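Dish rack in the sink plus a dishwasher: how do you make it flow?

Asked by Bakivard, 2 answers

We moved in August and finally have a dishwasher!! It sits right beside a deep stainless sink, and I kept my old black drying rack, so now I have two places for plates and no system. Plates go from sink to rack to washer and I drip all over the floor. 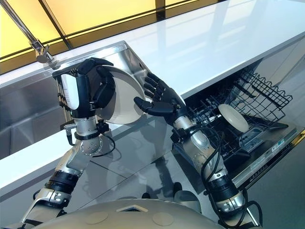
Plate in hand between the sink and the open dishwasher

Should the rack go, or is there a smart way to use both? The counter is glossy white and shows every drop, so I'd love to keep plates off it.

Answer from Lorkness (40 votes)

Keep the rack, it's great where it is! I have nearly the same corner and I love it. Scrape, quick rinse, stand the plate in the rack, do the next one. Once the rack is full, open the door, pull the upper rack out and move everything over in one go. 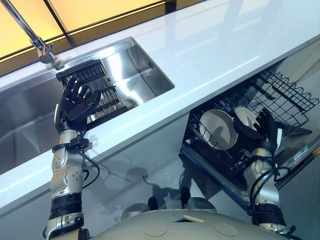 Give them 10 minutes to drip first if you can stand to wait. Big plates go in before small ones, all leaning the same way, and leave a gap so the water gets in between. My floor has been dry ever since!

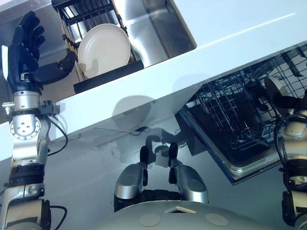 Plate upright in the sink rack, dishwasher open below

Oh, and put an old towel down in front of the door for the first week while you get the hang of it.

Answer from Braleck (2 votes)

I just don't rinse. Scrape and load. 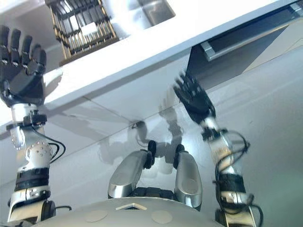
For the counter, a microfiber cloth and one wipe on Friday night is plenty for me. Pretty sure mine cost 339 less than a new rack lol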